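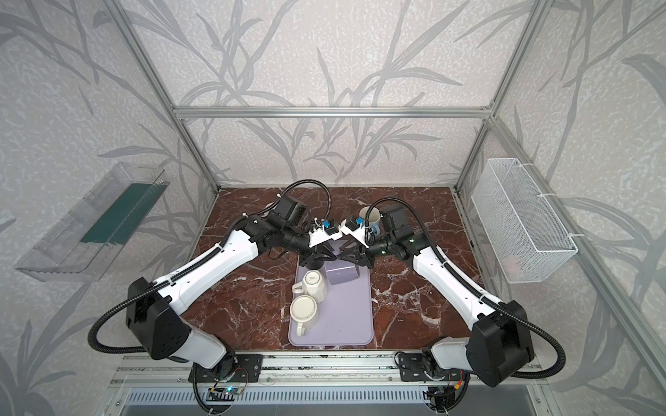

Week 5: Earnings Announcements and the Drift That Follows

Reading for this week: chapter on event studies, plus the Wutier packet handed out in class. Bring the packet on Saturday.

Last week we looked at how prices adjust when news comes out all at once. Earnings are a harder case. Part of the news is already in the price before the company reports, and part of it seems to get there late.

Terms you need

Consensus estimate: the average of what analysts expect the company to earn per share for the quarter.

Earnings surprise: reported earnings minus the consensus, usually divided by the share price or by the spread of past surprises so that companies can be compared.

Whisper number: what traders expect in practice, which may be higher or lower than the published consensus.

Drift: the tendency of a stock to keep moving in the direction of the surprise in the weeks after the report.

Worked case: Charvát

In the packet, Charvát reports after the close. Consensus was $2 a share and the company came in above it. The stock opened higher the next morning, gave back most of the gain by noon, and finished the day close to flat. Students often read this as the market ignoring the report. Look at the run-up first. The price had climbed for 10 trading days before the release, so a good part of the surprise was already paid for. The guidance was also soft - see the second page, where management lowers its sales range for the next quarter.
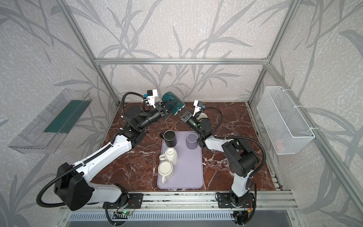
Why would a stock fall after the company beats its estimate?

The estimate on the page is only one of the things investors were expecting. If they had priced in a bigger beat, or if guidance for the next quarter is weak, the report is a disappointment to them even though it tops the published number.

Measuring the drift

Set day 0 as the first trading day on which investors can react. For a report after the close, day 0 is the next day. Getting this wrong is the most common mistake in the homework. Subtract the index return from the stock return each day, then add up the differences from day 1 on. Do not include day 0 in the drift.

The class data set has 640 announcements. Sort them by size of surprise into five groups and average within each group. Small companies with few analysts will show the widest spread, but they also cost more to trade, and Maricruz Sandoval's notes in the packet cover how much of the gain is lost that way.

Homework

Repeat the Charvát steps for Silludo. Show the day 0 return and the drift on separate lines. Questions about the data file go to Getachew Wako.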